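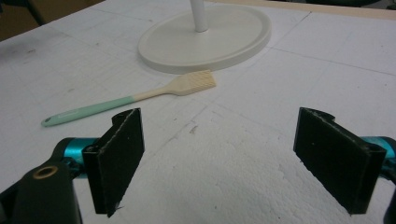 Silicone pastry brush, cream-beige head, on a foam board marked in pencil.

Silicone Pastry Brushes: Your Questions

289 shares | 30 comments

We get a lot of mail about pastry brushes at the Denham kitchen shop, more than we get about knives. These are the questions that come up most, with the answers we give at the counter.

Is silicone better than natural bristle?

For most jobs, yes. Silicone doesn't shed, it doesn't hold on to the smell of garlic, and it can go in the dishwasher. Natural bristle still lays down a thinner coat. If you make a lot of phyllo or glaze fruit tarts, keep one of each.

What is the difference between a round head and a flat one?

A round head holds more and drips more. It suits basting a roast or oiling a pan. A wide, flat head covers a sheet of dough in fewer passes and is easier to steer along the edge of a pie crust. Most people who bake more than they grill end up using the flat one.

Why doesn't egg wash stick to the brush?

Silicone is slick, so thin liquids run off it. Dip only the tips, let the brush drip over the bowl, and work in short strokes. A teaspoon of milk or water beaten into the egg helps it spread, but more than that makes it too runny. Strain the wash if you see strings of egg white in it.

Can I use it on the grill?

Check the rating on the package first. The head will usually take more heat than the handle, and the length of the handle matters as much as anything. Ours from Briem is sold for indoor baking only and is too short for a charcoal grill. The long Starnorholm brush is the one we sell for barbecue. Don't rest any brush on the grate.

How do I get butter out from between the bristles?

Hot water alone won't do it. Put a drop of dish soap in your palm, press the head into it, and work the bristles back and forth with your thumb. Rinse hot and shake it out over the sink. If it still feels greasy, soak the head for 30 minutes in hot water with a spoonful of baking soda, then wash it again.

If the head comes off the handle, take it off every time you wash. Water and old butter collect in the socket.

My brush smells like barbecue sauce. Is it ruined?

No. Wash it, dry it, and put it in a 250 degree oven for 20 minutes, head only, with no plastic or wooden parts attached. Let it cool on the rack. If your head doesn't come off, use the baking soda soak instead and leave the brush out to air overnight.

Will the color stain?

Pale heads pick up turmeric, paprika and tomato. The stain doesn't affect how the brush works. A sunny windowsill fades most of it over a few days. If it bothers you, buy a dark one for sauces and save the light one for egg and butter.

Can I use it in a nonstick pan?

Yes. Silicone won't scratch the coating. Take the pan off the burner before you brush oil into it.

How should I store it?

Lay it flat or hang it up. Don't jam it head down in a utensil crock, where the bristles take a bend that is slow to come out. Make sure it is dry before it goes in a closed drawer.

When should I replace it?

When the bristles tear, when the surface stays sticky after a proper wash, or when the head won't sit tight on the handle. The tips usually go first.

Do you sell replacement heads?

For the Briem brush, yes, in the flat style only. We ran out in February and they are back on the shelf. We don't carry heads for the Bitis brush, which is molded in one piece.

Do you sell by the case?

Yes, to bakeries and schools. A case is 144 brushes, all one style. Case orders placed by noon on Wednesday go out the same week.

30 comments | Share this page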